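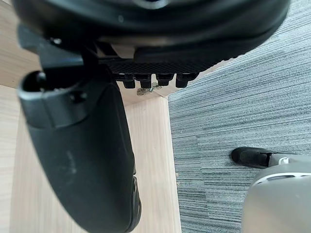 Top brackets on the Broka table, quick answer before I lose the afternoon. Amra, yes you need them, no don't glue the top down, and please don't throw out any little metal bits till you've got the whole lot sorted. They're easy to miss. Look at the small silver-gray one against the wood, little bent tab or maybe a screw on it, could be fixed on, could be just resting there, I can't tell from that and I wouldn't trust anyone who says they can. Put a finger on it. If it moves it goes in the jar.

Longer version, in the order you asked.

1. Why the top was loose. Solid top, 144 cm long, sitting on a 124 cm frame. Wood moves across the width, not so much along it. The brackets hook into a slot in the rail so the top can shift a bit through the year. If you glue it, or run screws straight up through the rail, it'll split by next June. Ask me about the Fogh sideboard. Actualy don't.

2. How many brackets. Depends who put it together. Some Broka tables had them all the way round, some only had them on the long rails. Go by the slots. Run your thumbnail along the inside of each rail, feel for the groove, and look for old screw holes in the top opposite. Every old hole wants a bracket. If a hole is chewed out, plug it and go in again right next to it. Don't just use a fatter screw, the top isn't that thick and you'll see the point come through (ask me how I know).

3. Screws. Short ones. Hold one up against the edge of the top before you drive it. Snug, then back off a quarter turn. The tab should pull down on the wood but still slide when you push the top with the heel of your hand.

4. The finish. You said you have 2,000 grit. Way too fine for bare wood, it'll just burnish and the oil won't take evenly. Keep it for between coats at the end, with a light hand. For the ring marks start coarser, go with the grain, wipe, look at it with a lamp held low from one side. Then oil. Then leave it alone overnight! Rags flat outside to dry, not in a ball in the trash. I mean that.

5. The wobble. Separate problem I think. Do the brackets first, stand it on a floor you know is level, then see. If it still rocks it's a leg and we look at the bolts.

On the price – 2,000 sounds steep for a secondhand Broka with the top off, but you've bought it now so enjoy it. The ones I saw go at the Prandden sale were in worse shape and people still fought over them.

I have a bag of brackets left from the Clokolach desks, same pattern or near enough. Won't be in town till next week. If somebody else has spares closer to Amra speak up.

Has anyone tried the hard wax on one of these? Mine is oil only and it's holding up except where the kettle sits.

Kári

On Jan 4, 2025, Amra Shehu wrote:

> Hello all,
>
> I finally picked up the dining table I wrote about last month. It is a
> Broka, the long one with the solid top. The seller had taken the top
> off to get it down the stairs and gave me the hardware in an envelope,
> but I'm not convinced everything is in there. There are a few little
> metal brackets and a mix of screws, some clearly from something else.
>
> My questions, sorry for the list:
>
> Do I really need the brackets? The top is heavy and seems happy just
> sitting there. My brother-in-law says wood glue along the rails and be
> done with it.
>
> How many should there be? I can't find a drawing anywhere and the
> Fogh one in the archive is for the round table.
>
> Which screws? I don't want to go through the top.
>
> There are cup rings at one end, quite dark. I have some 2,000 grit
> paper left over from another job, is that all right to use? And would
> you oil it before or after putting the top back on?
>
> It also rocks a little at one corner, although my kitchen floor is
> nothing to boast about.
>
> I paid 2,000 for it including one bench. Please tell me that's fine.
>
> Thanks so much,
> Amra

PS forgot the last bit, oil before or after. Before. Top face down on a blanket, do the underside first, one thin coat is enough there, then flip it and do the good side. Brackets on when it's dry. Get a second person for the flip, and lift it, dont pivot it on a corner. And the bench will have the same brackets underneath if it's from the same set, so check that too while you have the screwdriver out.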